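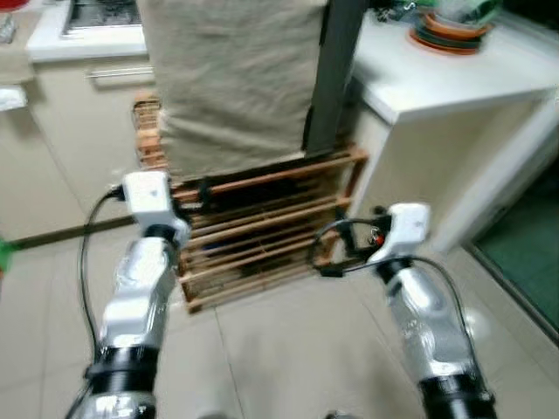

Oportunidades › Participantes

Procuramos 16 pessoas para pôr uma cozinha em ordem

Gosta de arrumar? Daquelas pessoas que chegam a casa de um amigo e já estão a empilhar pratos por tamanhos? Então temos muito gosto em conhecê-la!

O projeto Clamgate estuda a forma como cada um organiza uma cozinha do dia a dia: onde pousa os pratos e as taças, o que deixa em cima da bancada, o que faz com um pano pendurado, que uso dá a um estrado baixo de ripas de madeira no meio do chão. Cada pessoa tem a sua lógica — e é essa lógica que queremos perceber, com calma e sem respostas certas.

O que vai fazer
Duas sessões de manhã ou de tarde, no espaço Calthorpe, em julho. Na primeira arruma a cozinha como se fosse a sua. Na segunda encontra-a arrumada por outra pessoa e prepara a mesa para quatro. No fim conversamos uns 25 minutos sobre as suas escolhas (costuma ser a parte mais divertida).

Quem pode participar
Maiores de 18 anos, com ou sem jeito para a cozinha. Não é preciso experiência. Convém estar à vontade para se baixar e pegar em loiça, e trazer calçado fechado, porque o chão é de ladrilho. Quem partilha casa é especialmente bem-vindo!

O que oferecemos
Vale de compras na mercearia Dandach, entregue na segunda sessão, almoço ligeiro e reembolso dos transportes públicos.

Como se inscrever
Escreva a Tín Ngô, na receção do espaço Calthorpe, com o nome, um contacto e as manhãs ou tardes em que pode vir. Junte duas ou três linhas sobre a gaveta mais desarrumada lá de casa — lemos todas com muito prazer. Respondemos a todas as candidaturas por ordem de chegada.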